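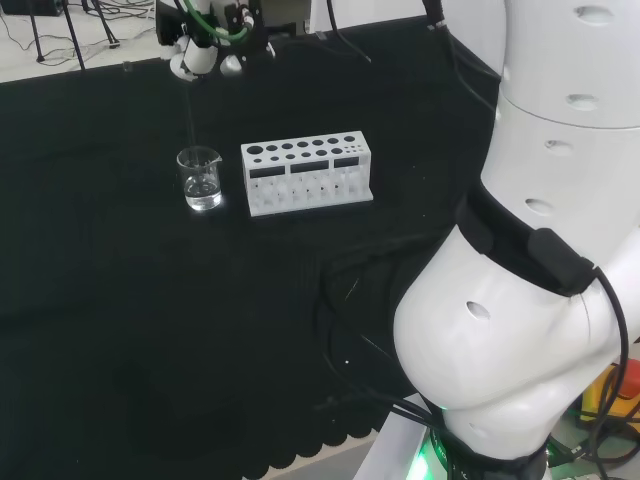

4 min read

House rules for a stirring robot: tips from our workshop bench

I love this job. Give a robot arm a rod, a beaker and some water, and you have one of the best practice tasks there is for a small workshop. It's cheap, it cleans up with a towel, and it shows you very quickly whether your setup is tidy or only looks tidy. We've been doing it on and off at Hurnuvness since February, and the list of house rules taped inside our cupboard door has grown long enough that it deserves a page of its own.

A word before the tips: these are our own rules for a small shared workshop. They go on top of your arm's manual and whatever safety standard applies where you live, and if they disagree, follow the manual.

Set up the bench first

Lay a plain dark cloth and smooth it by hand. Clear glass vanishes against a pale tabletop, and on black you get those lovely bright edges that tell you where the rim is. Tape the cloth down along the back before anything goes on it. Folds are fine off to the side, but keep the patch under the beaker as flat as you can get it, or the glass will sit at a tilt.

Start with plain water. Always, always water! The Bikumell checklist we borrowed half our rules from says 100 clean runs with water before anything else goes in the glass, and I used to think that was fussy. I don't anymore.

Don't fill to the top. Half a beaker is plenty for stirring, and less is better when somebody new is writing the motion. A short, wide beaker is much harder to knock over than a tall one, so save the tall ones for the sink.

Park the rack close by, but decide beforehand whether the arm is allowed to pass over it. If it is, take the tubes out. An empty rack can take a nudge and a full one can't.

The stop button

Keep the emergency stop on the table, where a person standing at the bench can reach it without leaning across the arm. Press it once at the start of every session, on purpose, with the arm moving slowly and no glass out. Then reset and carry on. It takes no time at all and everyone in the room learns where it is.

Coil spare cable well away from the button. Cables creep! They slide a little every time somebody bumps the table, and one day there's a loop lying over the thing you need to slap.

Holding the rod

Metal or glass? We use both. A metal rod is the one to learn with: it won't snap if you get the height wrong, and it's easy to see from across the room. Glass is nicer for gentle work, but it wants a softer grip and a slower approach, and you should look it over for chips before every run. Run a dry cloth down it (never a bare thumb) and feel for snags.

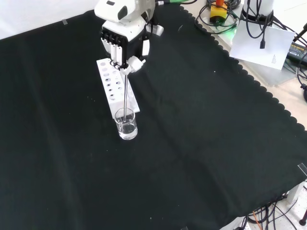 Metal rod in the beaker, with the empty rack just behind.

Grip high. The more rod you leave below the fingers, the more room there is between the hand and the rim. Set your lowest point with an empty beaker, then raise it by 5 mm and save that as the floor. A rod that never touches the bottom can't crack it.

Come down straight, stir, go up straight. Sideways moves are for when the tip is well clear of the glass. If your program mixes the two, split it into separate steps – you'll be so glad when you have to fix it later.

Using the spout

The old bench trick of pouring along a rod works nicely for robots too. Rest the rod lightly against the inside of the spout and the liquid has something to follow. Practice the touch on its own first, with only a little water in the bottom.
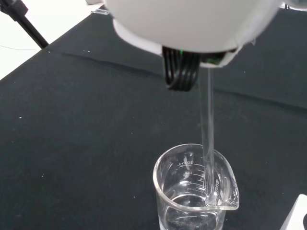 Light contact is the whole game, so turn the force limit down as far as it'll go while still letting the arm move, and turn the speed down with it. We keep a Warier notebook by the bench and write both numbers in it every time, along with which rod we used. Next time you start from there instead of guessing.

Packing up

Rod out first, then the beaker, then the power. Shake the cloth outside, since lint loves black fabric and loves wet glass even more. Check the floor for cables before you walk away, above all near tripod legs. Our sister shop in Zawadzka hangs the cables on wall hooks at night, and we're copying that as soon as I've bought the hooks.

Posted August 15, 2021, in Workshop Tips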